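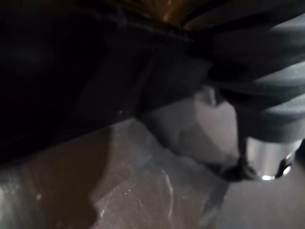
Saturday, too early

Woke at 5 with the resolution to get the bike to Folstead and back before lunch. By 9 I was still in the kitchen reading bus timetables, which tells you how the resolution went.

The Warnivham road is closed again. The detour adds 3 miles and one hill, and the hill has opinions. I walked the last part of it pushing the bike and nodding at drivers as if this had been the plan. A dog on a porch watched me the whole way up - no barking, just disappointment.

Bought 2 buns at the top. Ate both. Had meant to save one.
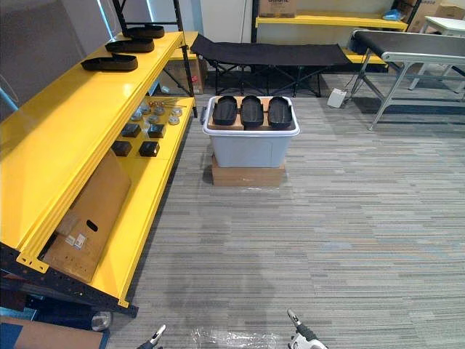

The second half was better, mostly because it was downhill and I take full credit for gravity. Folstead has painted its bench green. There was a sign asking for $400 toward a second bench, and I gave a dollar, so I suppose I own an armrest.

Came home by bus with the bike on the front rack, worrying about it at every stop like a parent at a school play. Legs now useless. Stairs taken one at a time, sideways.

Must oil the chain. Wrote that in October too.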